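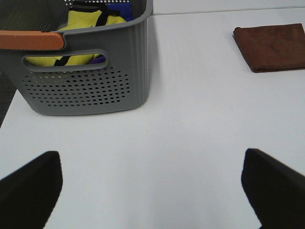

# Laundry, mostly folded

I redid the laundry corner this spring and promised a few people I'd put it all in one place, so this is the gallery page. It's a small setup and nothing in it is fancy, but I've been using it long enough now to know which parts I'd do over and which parts I'd fight to keep. If you're here from the Bultbridge swap list, hi! The notes on soap are near the bottom, feel free to skip down.

A bit of background first. We're in a two-bedroom upstairs apartment, the machines are shared with the rest of the building, and everything has to come up and down a flight of 22 steps. That one fact decides almost everything - what kind of basket, how big a load, how much I'm willing to do in one trip. I used to carry it all in a canvas bag, which looked lovely for a week and then turned into a lumpy sack I had to drag.

## The basket

Gray plastic, ribbed sides, lots of little round holes, and an orange-tan grip up on the rim. I resisted plastic for years (I had a whole wicker phase, and I have the snagged sweaters to show for it) and I'm completely converted. It wipes clean, it doesn't shed, and it can sit on the white table without leaving bits everywhere. The oval slot in the side is handy too, I can see a bit of color through it and remember what I was in the middle of.

I bought it at Rukel on a clearance shelf for $19. They had a deeper one for not much more and I'm glad I left it there, a full deep basket and those stairs would have finished me.

## The bright stuff

My workout clothes are loud. Yellow-green with black straps, royal blue, that sort of thing. They get their own load, cold water, no fabric softener, and they never see the dryer. I hang them over the shower rail and they're ready by morning.

I used to throw them in with everything else and ended up with a drawer of sad, stretchy things that smelled faintly of gym no matter what I did. Smaller loads fixed most of that. Turning everything inside out fixed some more. I do still forget, and then I stand there fishing out straps that have tied themselves around a sock.

## The brown towel

One rust-brown towel, folded into a rectangle, with a left edge that curls a little however I go about it. I've stopped fighting the curl. Thirds one way, then in half, then leave it alone.

A word on color: I went with brown on purpose after years of white towels that never looked white past the second month. Brown forgives you. I keep thinking I'll get a couple more in the same shade, but Gukell seems to have switched to a redder one and I'm picky about it.

## The table

White, smooth, matte, with a thin gray line running across. I fold standing up now and my back is so much happier than it was when I did it all on the bed. The dark gray carpet is next to it, and I do drop things down there all the time - black socks especially, which vanish until I step on them.

If I were starting over I'd get the same top and make it 2 inches higher. I measured for it wearing shoes, and I fold barefoot. Oh well.

## Soap and odds and ends

For the swap list people: I use the Trindade unscented powder, a little less than the scoop says, and I buy the big box that's good for over 40 loads. It dissolves fine in cold water if you put it in before the clothes. I tried the liquid last November and went back, it was too easy to overpour and everything came out feeling coated.

Stain bar for collars, old toothbrush for scrubbing, mesh bag for anything with hooks. I still haven't found a drying rack I like that folds flat enough to go behind the door, so if you have one you love, send me the name. Mine wobbles, and it pinches my fingers every single time I close it.

Last updated 6/18/22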